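Feb 24, 2020

Bread notes, Weltby kitchen bench. Picking up the stale-crumb question again, as the September batches were stored two different ways and I can't compare them.

Dough this time was the plain white tin loaf, Onden flour, no improver. Flour 100, water 62, salt 2, fresh yeast 2, all by flour weight. Mixed slow for 4 minutes, then rested under a cloth. It felt tighter than the last bag of Onden, so I may go up to 64 on the water next time. Proof was slow. The cabinet door seal is going again – Chiamaka Omoregie has the part number.

Loaves cooled on the rack overnight, then bagged. Half the bags are the Clallon ones with the fold-over top, half are the thin ones from Ezeani. Same shelf, same room. Bag type and loaf letter are on the tape, in pencil. Marker soaked through last time and we lost two labels.

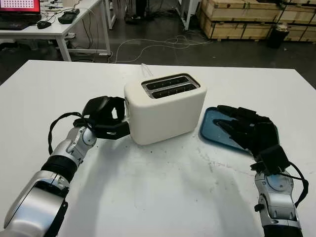
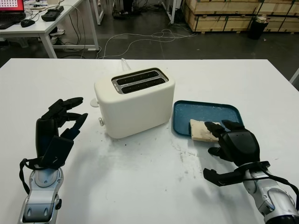
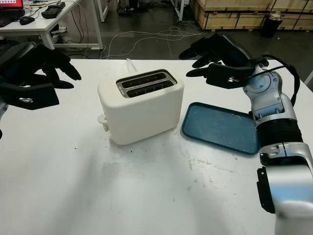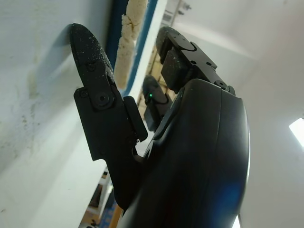
Press test on the untoasted crumb: the Ezeani bags are already firmer at the heel end, middle slices much the same. I don't trust the heel readings. The knife drags there and the slices come out wedge-shaped, so the plate never sits flat. Next round, throw out both heels and start from the third slice in.

Crust has gone leathery in the Clallon bags, as expected. They hold more moisture and it has to go somewhere. Flavor is fine in both. There is a slight sour note in loaf C, which sat longest before it went in the oven. I would leave C out of the averages but keep the readings in the book.

Toasting hides most of the difference. Chiamaka tasted the slices without seeing the labels and could not sort them by bag. Untoasted, she got nearly all of them right. So if people are mostly going to toast it, the cheaper bag is good enough. If it's for sandwiches, it isn't.

To do:

- reorder Onden flour, same mill lot if they still have it
- fix the cabinet seal before the next bake
- sharpen the long knife
- check the room thermometer against the one in the cold store – they disagree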